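Ticket: Mum's home care statement and payment portal not matching up
Opened by: Zuweira Kpodo
Status: Open, waiting on provider
Last updated: July 16, 2026

Hi all, me again. I've put everything into one ticket this time, as I was told my last two got merged and half the notes went missing. I look after the paperwork for my mum, who is 84 and gets home care through Adton. She's still in her own unit, she does her own crossword and her own breakfast, and she has a support worker for showers, cleaning and the weekly shop. Lovely people, no complaints about any of them. The statement is what's driving me up the wall!

What's wrong

The May statement shows a closing balance of $3,321. The Meramov portal, where I log in as her representative, shows $654 available for the very same period. Mum can't book her extra cleaning while the portal thinks she's nearly out of money, so the office keeps knocking the request back. I rang twice and got two different answers (one was "it'll update overnight", and it didn't).

What I've tried so far

Logged out and back in. Tried the laptop, my phone and my daughter's tablet. Same figure on all of them.

Cleared the cache, as suggested on the help page. That signed me out of everything else I own, including my banking, and the balance stayed at $654.

Checked I was looking at the right person. Dad had an account as well before he passed, and it still comes up in the drop-down under the same surname. I was definitely on Mum's.

Downloaded the transaction list and went through it with a highlighter at the kitchen table. There's a line for $2,000 marked "reserved — equipment" with no date next to it. I reckon that's the shower chair and rails the occupational therapist talked about in autumn, but we ended up getting the rails through the council scheme and never went ahead with the rest. I've got the email cancelling it and have attached it.

Taking that $2,000 off still leaves a gap, so it isn't the whole story.

Reply from Eilidh Menzies, client accounts

Hi Zuweira, thanks for the attachment, it's a big help. I can see the equipment reservation and I agree it should have been released when the quote was cancelled. I've sent that through to be reversed. The remainder looks like service bookings that were entered ahead of time. Can you tell me whether your mum's gardening is still going fortnightly? Eilidh

My reply

Thanks Eilidh, you're the first person who's given me a straight answer! No, the gardening stopped. Mamani used to do it and they pulled out of our area, and the new mob haven't rung us back. So if there are gardening visits sitting in there, they're for visits that aren't happening. I did tell the coordinator over the phone but I didn't get a reference number, my fault, I was in the car park at the chemist. 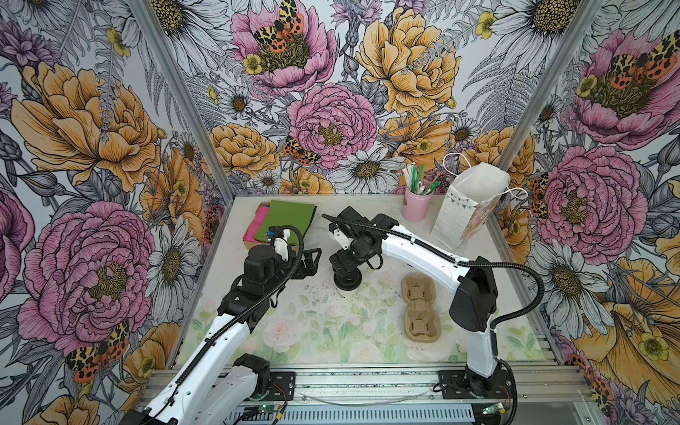 While you're in there, could you also look at a charge of $152 from Porketti? It's listed as "consumables" and Mum has no idea what it is. I thought it might be the continence products but those come from the pharmacy and I've got the receipts. It could be perfectly right, I'd just like to know what turned up at her door.

Second reply from Eilidh Menzies

Gardening bookings found and cancelled. They were rolling over automatically, so I've switched the repeat off too. The Porketti charge has gone to the billing team as a query and I've asked for the delivery docket. The portal only picks up reversals after the claim run, so please don't be alarmed if the old balance hangs around a bit longer.

Update from me

Logged in this morning before work. The gardening has gone from the bookings tab, hooray. The $2,000 is still showing as reserved but now says "pending release", so something's moved. Cleaning request still can't be submitted — I get a red message saying insufficient funds, and then it wipes the form so you have to type the lot again. Could someone pass that on to whoever looks after the website? My mum would never manage it with her hands the way they are, and I'd say plenty of your clients are in the same boat.

Also, is there any way to have the paper statement sent in bigger print? She likes to read it herself, and at the moment she's using the magnifier from her stamp collection.

Still outstanding

Release of the equipment money.
Delivery docket for the Porketti charge.
Extra cleaning booking, two hours, mornings preferred as she has a lie down after lunch.
Dad's account to come off my drop-down, please. I've asked for this one before.

I'm on the mobile most afternoons after three. Please ring me and not Mum, she gets worried she's done something wrong when it's the accounts people.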